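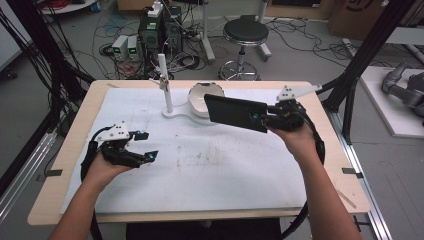
A white foam sheet in use on a light wooden table, with a small post stand and a scalloped bowl near the far edge.

Bench sheet

From the Troltanstead Household and Workroom Encyclopedia

A bench sheet (also table foam, bench foam or, in my family, "the white") is a large flat piece of foam laid over a table to give a soft, pale surface for handling things. It goes under crockery, small stands, trays, boards, glass and anything else you would rather not hear landing on bare wood. I've written most of this entry from using the stuff at my own table, so do forgive me if it wanders a bit!

Name

I have never settled what to call it. Shops list it as packing sheet, craft foam or underlay, and all three might come off the same roll. "Bench sheet" is what most people in Troltanstead say and it's the name this encyclopedia uses, though I should add that a bench sheet on a kitchen table is still a bench sheet. "Bench mat" is something else again: usually smaller, denser and made for cutting on. Please don't cut on a bench sheet. I have, and the line is there for good.

Material and size

Most are closed-cell foam, white or a very light grey, with a smooth skin on both sides. Closed-cell matters if you drink tea anywhere near your work, as I do, for a spill sits on top and waits for you to find a cloth. Open-cell foam (the sort you get in cushions) drinks it up and smells of it for a week.

Thickness is mostly a question of taste. Mine is 6 mm, which takes the clatter out of a saucer but still lets a cup stand up straight. I tried a thicker one from Delorme and loved it for a day, until I put a tall narrow post stand on it and watched it lean like a tired fence. Anything with a small foot wants a thin sheet or a wide base, and a flat, heavy base is better still.

My sheet measures 1,385 mm by 1,000 mm. That's an odd figure and I can't explain it, other than to say it was the offcut they had. It covers the working part of the table and leaves a strip of wood showing, and I've grown fond of that strip, it's where the pencils live.

Laying and fixing

A new sheet comes rolled and wants to stay rolled. Lay it curl side down overnight with books along the edges and it will usually be flat by breakfast. Never warm it with a hairdryer. Mine went wavy and stayed wavy.

There are two schools on fixing. Some people tape every edge, which looks very smart and traps crumbs beautifully. I use 4 short bits of tape, one to a corner, and mark the corners in pencil first so that the sheet goes back to the same spot after a wash. Double-sided tape holds well but takes the skin off the foam when you lift it, and sometimes the varnish off the table with it.

Marks and wear

White foam shows everything. Grey smudges come first, mostly in the middle where things are slid about, and then the scuffs, and then one day there's a pen line that everybody in the house denies. Dark rubber and dark plastic are the worst for smudging, particularly if you drag a thing across when you could have lifted it.
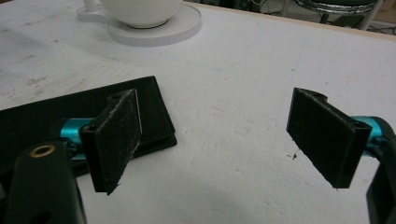
Grey smudging will often lift with a damp cloth and a drop of washing-up liquid, worked in small circles and left to dry before you judge it. Pale blue pen is another matter. I have tried a pencil rubber (good for faint lines, hopeless on ink), bicarbonate paste (messy) and a melamine sponge, which did fade the ink but left a dull patch that now picks up dirt faster than anywhere else on the sheet. My advice is to leave pen alone. Small scattered marks do no harm and after a while you stop noticing them.

Dents are a separate worry. A cup and saucer left for an afternoon won't leave anything you can see by bedtime, but a heavy stand left all of December certainly will. Shift things about now and then.

When the middle is really past it, turn the sheet over. I put this off for ages and then felt very silly at how nice it looked.

Use with crockery

White cups and bowls on a white sheet are surprisingly easy to lose, especially in the evening under one lamp. A dark board or tray beside them helps your eye, and gives you somewhere to set anything sharp or hot. Foam and hot pans should not meet at all. A freshly filled cup is fine on its saucer, in my experience, though I wouldn't trust a teapot without a trivet.

Bowls with a scalloped rim deserve a mention, as the rim is the part that chips. On bare wood I used to hold my breath every time I tipped one over to dry. On foam I've not chipped one yet.

Makes

Braketar sells a white sheet cut to order, a bit stiff to begin with and very good at staying flat. Nirano is softer and nicer under the wrists, but it scuffs if you look at it. Delorme carries both as well as its own thick one. Offcuts turn up at the Troltanstead Saturday-morning sort of sale, if you're there by eight, and are every bit as good.

See also

Bench mat
Drying cloth
Post stand
Table felt
Trivet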